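Stitden 之家通讯
九月号
生活栏：在床上整理一个纸箱
文：Rowena Fajardo

各位邻居、各位中文班的同学，大家好。上一期编辑 Veronica Ciobanu 问我，愿不愿意写一篇关于寄包裹的文章。我的中文还在学习，写得比较慢，请大家原谅。Veronica 帮我改了几个错字，别的句子我请她不要改，这样我以后可以看见自己的水平。

住在我们这栋楼里的人，很多都要给家里寄东西。楼是1881年建的，房间不大，桌子也小，所以我们整理纸箱的时候，常常没有别的地方，只有床。我第一次在床上装箱子的时候，觉得很不方便：床是软的，箱子站不稳，小东西会滚到被子下面去。后来我慢慢有了一个办法，现在我反而喜欢在床上做这件事。坐在床边，箱子放在面前，东西放在两边，腰不会疼。

下面是我的办法。有的地方是我自己想的，有的地方是从三楼的 Baltazar Aguirre 那里学来的。他以前在 Vornau 的仓库工作过，装箱子比我快得多。

先把床收拾好

请把枕头和被子拿走，只留床单。如果床单是浅颜色的，最好在上面铺一块旧布，纸箱的底常常有灰。我用的是一块旧桌布，已经洗了很多次，洗完还是有一块咖啡的印子，拿来做这个正好。

然后把箱子打开，四片盖子都向外翻。有些人喜欢先把箱底贴好再想别的，有些人喜欢最后贴。我建议先贴，而且要贴两条胶带，一条顺着中间的缝，一条横着。贴完以后把箱子翻过来，用手掌压一压。这一步我有一次忘了，搬下楼的时候箱底开了，Dindo Marquez 帮我在楼梯上捡茶包，捡了很长时间。Dindo，再一次谢谢你。

把要寄的东西全部拿出来

我以前的习惯是拿到一样就放进去一样。这样做，到最后总有一个最重的东西没有地方放。现在我先把全部的东西都摆出来，看一看它们的样子，再决定谁先进去。

我把东西分成下面这些种类：

硬的、不怕压的，比如罐子和圆筒。
有自己的小盒子的东西。
软的袋子，比如零食、干的食品、洗衣服用的粉。
很小的、容易丢的东西。
绝对不能漏的东西，这一类我后面再说。

分类的时候不用很认真。有的袋子又软又重，它可以算第一类，也可以算第三类。Baltazar 说，拿在手里觉得放心的，就放在下面。我觉得这句话很难翻译成我的母语，可是意思我明白了。

软的袋子怎么拿、怎么放

软袋子是最麻烦的一类。它们站不住，而且里面常常有很多空气。零食的袋子请不要为了省地方去扎洞，我姐姐收到过这样的饼干，已经不脆了。袋子如果比较高，可以把上面空的部分折下来，再放到箱子的旁边，等硬的东西都进去了，它可以填在缝里。

拿高的袋子，请拿中间，不要只拿最上面的角。我看见有人提着一个角就往箱子里放，袋子转了半圈，碰倒了旁边的东西。

胶带也是一个问题。我总是找不到胶带。现在我的规定是：胶带可以放在箱子里，但是在封箱以前一定要拿出来。听起来很简单，可是我们二楼的 Amado Lumbao 已经有两次把胶带和礼物一起封在箱子里，然后来敲我的门借胶带。

纸箱开着口的时候，里面比较暗，小的东西看不清楚。我会把台灯拿到床边来照一下。蓝色的小东西、深色的小东西，特别容易留在箱底。

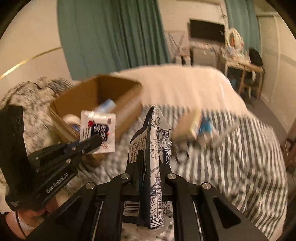
按顺序放进去

东西都看过一遍以后，就可以开始真正地装箱子。我的顺序是这样的。

第一层放罐子和圆筒。圆筒请站着放，盖子朝上。如果圆筒比较轻，可以先在里面塞一双袜子，这样袜子也寄出去了。

第二层放小盒子。小盒子之间不要留太大的空，留了就会走来走去。把小盒子像砖一样错开放，比一个对着一个放更稳。

第三层放软袋子。印着字的一面朝上，这一点是我自己的习惯。我妈妈打开箱子的时候，喜欢一眼就看见里面是什么。她看不懂中文，可是她认识袋子上的图案，上次她在电话里说“有小人和叶子的那一包”，我马上知道她说的是哪一包。

最后是小东西。我把它们放在一个透明的塑料袋里，袋口打结，压在软袋子的中间。以前我把小东西直接撒在空的地方，家里的人找到了电池，没找到钥匙扣，到现在也没找到。

关于旧的塑料包装

很多东西买回来的时候，外面有一层透明的塑料。拆下来以后请不要马上扔。把它揉成团，可以塞在角落里，和报纸一样好用，而且不会把字印在别的东西上。Amado 不同意我的看法，他觉得塑料团太滑，要用旧毛巾。我试过他的办法，毛巾真的比较好，但是毛巾也有重量，邮费会多一点。如果你要寄的人正好需要毛巾，那么 Amado 是对的。

绝对不能漏的东西

洗发水、油、辣椒酱，这三样请每一样单独装在一个袋子里，再用胶带把盖子绕一圈。我建议辣椒酱不要和衣服放在同一个箱子里。这件事我不想多写，Dindo 可以告诉大家。

如果瓶子已经打开过，请不要寄。留在我们的公用厨房里，写上“可以吃”，两天之内一定没有了。

写清单

清单请在装箱子的时候写，不要等到封好以后再写。我一开始就是封好以后才写，写到一半想不起来，又把箱子打开。

在 Drerkwood 街上的 Espiritu 寄件店，工作人员会问里面有什么。可以用中文写，也可以用英文写，但是字要清楚。我把我常用的词写在这里，中文班的同学可以一起学：

零食，就是不是正餐的食品。
日用品，这个词很方便，很多东西都可以放进去，但是店里的人有时候会问得更详细。
易碎，要写在箱子外面，写大一点。
圆筒，我以前一直说“圆的长盒子”，现在我会说了。
纸箱，不要写成“纸相”，我写错过。
胶带，量词用“卷”。一卷胶带。

量词对我来说还是很难。Veronica 告诉我，零食用“包”，盒子用“个”，茶叶用“盒”或者“罐”都可以，看它装在什么里面。我问她，如果一个袋子折了上面，变成尖尖的样子，还是“包”吗？她说还是。

封箱子

封箱以前，请做三件事。把手放进箱子里，轻轻压一下最上面的一层，如果能压下去很多，说明还有空的地方。把箱子抱起来摇一下，听有没有声音。再看一看床上和床下面，有没有忘记的东西。

我每次都会在床上找到一样。上个月是一张写给我侄女的卡片，在桌布下面。箱子已经封好了，我只好另外花钱寄了一封信。

封的时候，两个人做比一个人做容易得多。一个人把盖子合起来，用手按住，另一个人拉胶带。如果你一个人住，请来敲我的门，我在8号房间，晚饭以后一般都在。

搬下楼的时候，请走后面的楼梯，前面的楼梯转弯太窄。大箱子可以用楼下的小推车，用完请放回洗衣房门口，车轮朝墙。

大家一起整理的晚上

六月我们在客厅里一起整理过一次箱子，来的人比我想的多，连沙发上都是纸箱。大家觉得很热闹，可是第二天有人发现自己的零食在别人的箱子里，已经寄走了。收到的人写信来说很好吃。

所以这一次我们想换一个办法：每个人在自己的房间里分类，写好名字，再把箱子搬到客厅来封。胶带和记号笔由楼里准备，报纸也有很多。纸箱请自己带，大小不限，超市的后门常常有干净的旧箱子，请选没有装过水果的，装过水果的底会潮。

时间是2021年9月12日星期日，下午开始，到晚饭以前结束。Baltazar 会在，他愿意教大家怎么把一个很满的箱子关上。他说不收钱，但是喜欢喝咖啡。

需要用电子秤的人，请提前跟 Amado 说，秤在他那里。那个秤每次都会多出500克，大家称完以后请减掉，再去寄件店。

如果你不寄东西，只是想练习中文，也欢迎来。上次我们用中文讨论一个箱子能不能再放进去一双拖鞋，讨论了半个小时，我学到了“塞”这个字。拖鞋后来放进去了。

Rowena Fajardo

下一期生活栏由 Dindo Marquez 写，题目是怎么在公用冰箱里找到自己的饭。想投稿的邻居，请把稿子放在 Veronica 的信箱里，手写的也可以。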